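3.2 Simulated workcell

Before any parts were bought for the bench at the Trunbridge shared workshop, the two-arm cell was modeled in simulation. Both arms mount along the far edge of the table, and each works over its own shallow tray (Figure 3). Bednarek and Perron set the tray positions by hand and left them fixed for all 200 trial runs. 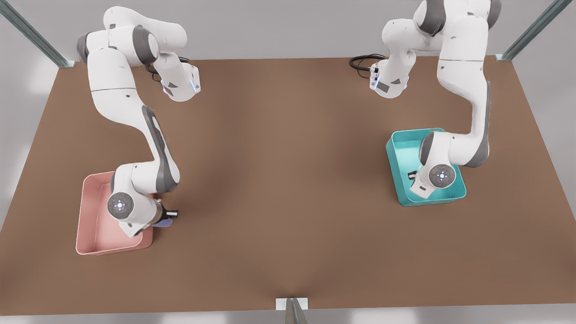 Figure 3. Simulated cell with two arms and two trays. The right arm's gripper holds a small object over the pink tray.

The center of the table was kept clear so that the arms could later pass parts to each other — a step we did not test here. Each run was limited to 3,000 control steps. Runs in which the arms touched were stopped and logged, and the logs were checked by Simard in September. The bench itself follows the same layout, with the trays held down by screws.

Contact: Yvette Hawthorne, Breven workshop group | © Breven | Back to top
Shares 3 | Comments 0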